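Stirnoretti Two-Arm Bench: Set-up and Operating Guide
Section 6: Preparing the bench for tableware and cleaning tasks

This section applies to all benches fitted with a left and a right arm. Read it together with Section 4 (Emergency stop) and Section 5 (Homing the arms). Sites that run under the Fortin house rules must follow whichever rule is the stricter.

6.1 Before you start

1. Check that both arms are in the rest position and that the drives are off.
2. Walk once round the bench. Move any bags, boxes or chairs out of the floor area inside the markings.
3. Wipe the worktop with a dry cloth. Crumbs and grit under a plate change its height enough to spoil a grasp.
4. Close the cap or nozzle of any cleaning product before it goes on the table. Turn the nozzle to OFF.
5. Read the label of the product and check that it is on the site list. Products that are not on the list stay in the store.

Note: A glossy worktop reflects the ceiling lights. If the camera view shows strong glare, change the exposure setting in the Drono panel. Do not put paper or tape over the lights.

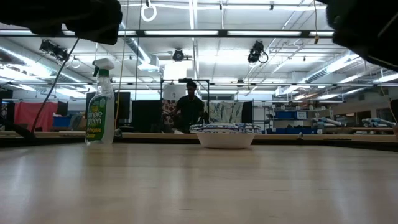
6.2 People near the bench

The operator is the only person who may reach over the worktop, and only with the drives off. Everyone else stays behind the frame or outside the floor markings.

1. Say out loud that you are about to switch on, and wait for an answer from each person in the room.
2. Switch on the left arm, then the right.
3. Keep one hand free for the stop button until both arms have finished homing.
4. If someone steps up to the frame during a run, pause the run. Start again when they have moved back.

CAUTION: A paused arm is still powered. Do not reach past the gripper fingers to straighten an object. Use the stop button first, then reach.

6.3 Laying out the plates

1. Use paper plates for all first runs. Crockery may be used once a task has been completed 10 times without a dropped item.
2. Set the plates out singly on the worktop, inside the frame. Leave a gap between the rims wide enough for an open gripper.
3. Keep plates away from the rails. The wrist needs room to turn at the edge of a plate, and a cable loop can catch on an upright.
4. If plates are marked, use the same marked plate in the same place for the whole session.
5. Keep liquids out of reach of both arms unless the task calls for them.

Note: Plates do not need to be lined up. A loose layout is accepted, and the start positions should vary between runs.

6.4 Bringing two arms together

Most contacts between arms happen over the middle of the table, where both grippers can reach the same plate. The following limits apply.

1. Set the speed limit to 62 mm per second for any move in the shared area.
2. Bring one gripper to the rim and let it stop. Then bring in the second.
3. Keep the wrists at different heights if the fingers have to face each other.
4. Open both grippers fully before backing away.
5. Back away one arm at a time, in the reverse order.

CAUTION: Do not rely on the collision setting in the software to keep the arms apart. It reacts to contact and does not prevent it. If the panel shows code 179, stop both arms and inspect the fingers and the wrist cables before the next run.

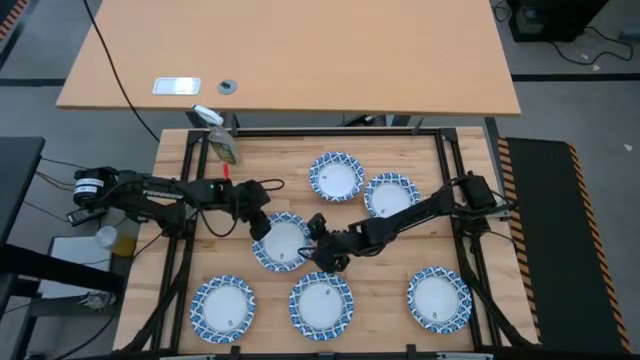 Comment from Ellau: we found step 2 too slow for long sessions and asked whether both arms could approach together once the operator has some practice. We were told no, and after a month of doing it as written we would keep it. Please add a line saying that the rule also applies when two people are driving, one to each arm.

The rule does apply in that case. With two people driving, agree before the run which arm goes first and keep to that order until the end of the session.

6.5 Ending a session

1. Return both arms to the rest position and switch off the drives.
2. Remove the plates. Throw away any that are bent or torn.
3. Put cleaning products back in the store with the nozzle closed.
4. Check the cables at each arm base for rubbing.
5. Write the number of runs, any stops and any codes in the bench log.

Go to Section 7 for changing the gripper fingers.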